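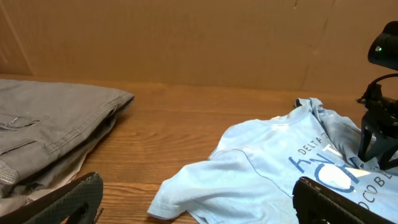 Please keep it going past New Year's, one reader wrote to us this week, and please don't let it turn into a regular thrift store, there are plenty of those already and they are all across the river.

Plenty of people in Dunne seem to feel the same way about the clothing exchange on Mill Street, and there is good news for them. The exchange, which opened in August in the old Andeneo shoe shop and was meant to close with the holidays, will stay open through the spring. The owner of the building has agreed to leave the rent where it is, at $248 a month, and a gift of $2,000 from the Lodow Fund will cover most of the heating, which had been the big worry once the weather turned.

If you haven't been in yet, it works very simply. You bring clothes your household has outgrown or grown tired of, washed and with the pockets emptied, and you take home what you can use. Nothing is priced and nothing is weighed. People with nothing to bring are just as welcome, and a good many of them come back later on with a bag of their own, or a jar of buttons, or (on one memorable afternoon) a very large box of brand-new zippers left over from a sewing shop that shut its doors years ago.

Children's clothes go the fastest, as any parent could have told you. Snow pants are gone nearly as soon as they are hung up, and the same is true of boots in the small sizes. Men's work pants are always wanted, too, and there are never enough of them, most likely for the plain reason that people wear theirs until the knees give out. Sweaters and winter coats are in good supply for the moment. Formal dresses the exchange has in great numbers, and it would dearly love to see a few of them off to a dance.

The back room has turned into something of a mending corner over the fall, with two sewing machines, an ironing board and a kettle that is hardly ever off. Hems and loose buttons are done while you wait. Bigger jobs can be left overnight with a note pinned on — a name and a phone number will do — and the only charge is 70 cents for a new zipper pull, if you need one.
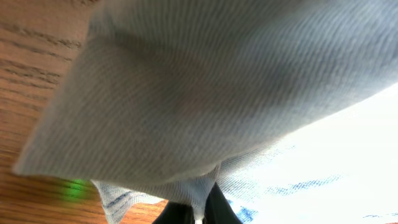 DUNNE, 2021-12-28 — The exchange will be closed over the New Year's holiday and will open again the first full week of January, with the same afternoon hours as before. Evening hours are being talked over for the spring, mainly for the sake of families from Jarnside, where the last bus home leaves well before supper.

A few small changes come with the new season. Bags should be brought to the side door on the alley, where there is now a ramp and a bell, and please don't leave anything out on the step after dark, as the rain has spoiled several good coats that way. Pillows and mattress covers can't be taken any longer for lack of room. Curtains and bed sheets are still happily accepted, even worn ones, and they get cut up for patches and linings.

Parking is free behind the hardware store after three o'clock. Anyone with a spare full-length mirror is asked to stop in, as the one by the fitting room has a crack in it and a replacement would be very welcome.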